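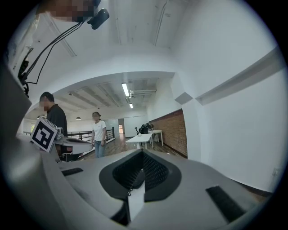 Words and pictures: Zyanya Ochoa
Posted 11/5/24 in Rooms

The upper floor at Clallow

Clallow is an old goods building on the Nimavby side of the canal, let out floor by floor. I have been going round it since the spring, taking pictures of the spaces people work in, and this page covers the upper floor. The ground floor and the yard have their own pages, and the stairs will get one if the light ever improves.

The floor is one long open room with a mezzanine edge and a dark metal railing along it. The lease plan gives it as 181 square metres, which includes the landing. Tulance, the firm that did the refit, kept the brick where it was sound and boarded over the rest. The ceiling was left open, with the beams and ducts on show and everything painted white. Tube lights hang up there and do most of the work in November, when it is getting dark by four.

The brown wooden floor is what people ask about first. The boards were lifted, turned and put back down, and the bill for that came to £959 more than the quote. They vary a good deal in grain, with lighter streaks here and there. A dark floor shows dust, so it gets swept at the end of each day, starting from the brick wall and working back towards the railing.

White tables are the main furniture. They came from Ibarra, a second-hand office dealer out past the ring road, and they get moved about depending on who is in. On most visits I found them in a different place -- sometimes pushed together, sometimes spread down the room at odd angles. The office chairs have wheels and travel even further.
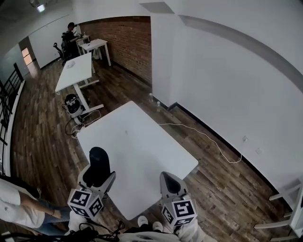

White tables down the length of the room, with the brick wall at the far end.

The white partition juts forward beside the brick, and the big white wall to its right has a socket low down. Sockets were the one thing the tenants wanted more of. Tulance put in 2 on that side and the rest went by the landing, so cables do end up running across the boards. A floor box was priced and left for another year.

Sound carries in here. With hard walls and bare boards you can follow a conversation from one end to the other, and a rug has been talked about for the middle of the room. Heating is from the ducts and takes most of the morning to reach the far tables -- bring a jumper if you are visiting early.

Next page: the yard and bike store
Back to all rooms at Clallow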